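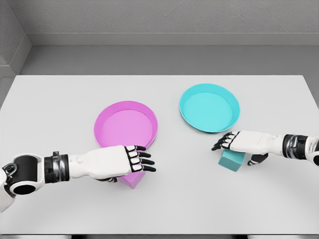 Figure 4. Simulated two-arm sorting task, hands over the pink and cyan cubes.

4.2 Running the sorting task in Abera

1. Load the workcell file and wait until the planner status reads READY.
2. In the Targets tab, pair each cube with the tray of the same color. Unpaired cubes are ignored.
3. Assign the pink cube to the left arm and the cyan cube to the right arm.
4. Set the approach height to 80 mm and the fingertip clearance to 10 mm.
5. Select Plan Both. The planner returns one trajectory per arm — or a single merged trajectory if Sync is on.
6. Play the result at 50% speed and check the contact log.

Note: Planning stops after 900 ms by default. Raise the limit under Solver if the log shows TIMEOUT.

Caution: Do not export a trajectory with open collision warnings. The Skeltberg controller does not repeat the hand-to-hand check.

Section last revised 18/05/2023, L. Goodwin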